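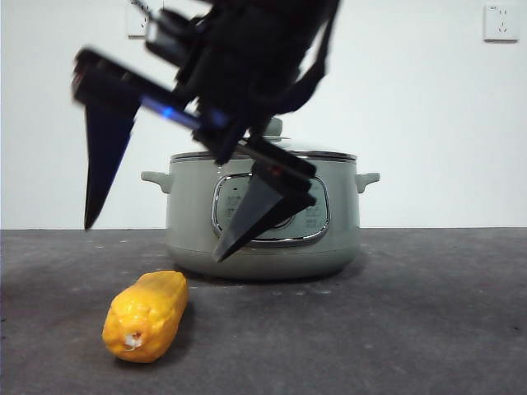 Luz azul sobre fondo blanco. Foto: Jurnlow

Jurnlow abre en septiembre su segundo festival de cocina de barrio

El festival Jurnlow vuelve en septiembre con 96 talleres gratuitos, 200 plazas en la gran comida del domingo y muchísimas ganas de encender los fogones. Este año hay pan, encurtidos, arroces y, por primera vez, ¡una tarde entera de sopas frías!

«Recibimos 436 recetas de vecinos y las hemos leído todas con hambre», cuenta Ravindra Rajput, director del festival.

Inscripciones en el mercado Bansal, por las mañanas.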